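Notebook, cell 2, Friday

Present: me, Ita Dolan (am only).

Subject: start-of-shift rules for the tactile fingertips on the Jutora gripper. Draft for the bench folder. Colm Kinsella wants one page per cell that a new starter can follow without asking.

Background. Run 2729 had to be thrown out. The fingertip was zeroed while the jaws were already holding a part, so every later reading was offset by the grip. The force limit in the controller is set on the corrected value, and the corrected value was wrong from the first cycle. No damage to the part or the pad. The written procedure said "zero the sensors before use" and did not say in what state.

Rules as agreed with Ita this morning

1. Pads are zeroed with the jaws open and nothing touching them. Cable strain counts as touching. Check the loom is clear of the wrist before pressing zero.

2. Warm up first. 900 seconds powered, arm in the park position, then zero. Zeroing from cold and again later is allowed, but the log must show both, with times.

3. After zeroing, look at the tactile display before enabling motion. All five rings should be in their places in the cross, same size, unfilled. A ring that has moved, grown or taken colour means the pad is reporting something. Do not re-zero to make it go away. Find out what it is first.

The display from this cell, for comparison:
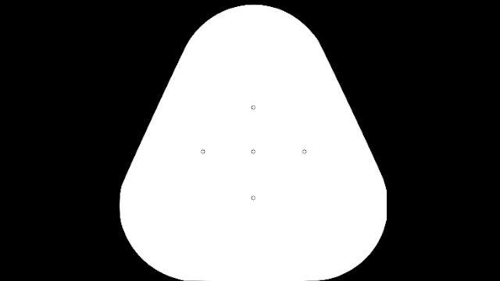
4. A clean display is a necessary check only. It looks the same if the data stream has stopped. Press the pad once with a gloved finger, drive in standby, and confirm the display responds. Then release and confirm it returns. If it does not respond, the cell is out of use until the stream is restored.

5. The cross is slightly wider than it is tall on screen. Do not judge spacing between the row and the column by eye. Compare left with right and top with bottom.

6. Force limits are not to be edited from the pendant. Changes go through the Kurura config file with initials and a reason. Ita found a limit of 2056 counts in the file with neither. Restored to the previous value.

7. Pad replacement cancels all earlier zeros. New pad, new zero, new page in the log.

Open points

Rule 4 and the guarding. Reaching in with the drive in standby is permitted under our present risk assessment, but the wording there refers to the old Baptista gripper. Colm to confirm it covers the Jutora, otherwise we need a push rod with a soft end. Until he has, use full isolation on the drive; the sensor supply is separate and stays up.

Rule 3 depends on someone looking. Would prefer an interlock: motion enable refused if any marker is off its rest position by more than a set amount. Wosow say the values are available over the fieldbus. Have not tried it. The threshold would need data from several warm-ups and I have only the one usable set.

Display orientation is not written down anywhere. On ours the narrow end of the pad is at the top of the screen. Need to check which end of the physical pad that corresponds to and mark the housing. Same check for the second finger.

To do: type up rules 1 to 7, leave 4 flagged. Ask Ita for the warm-up log from May. Order gloves.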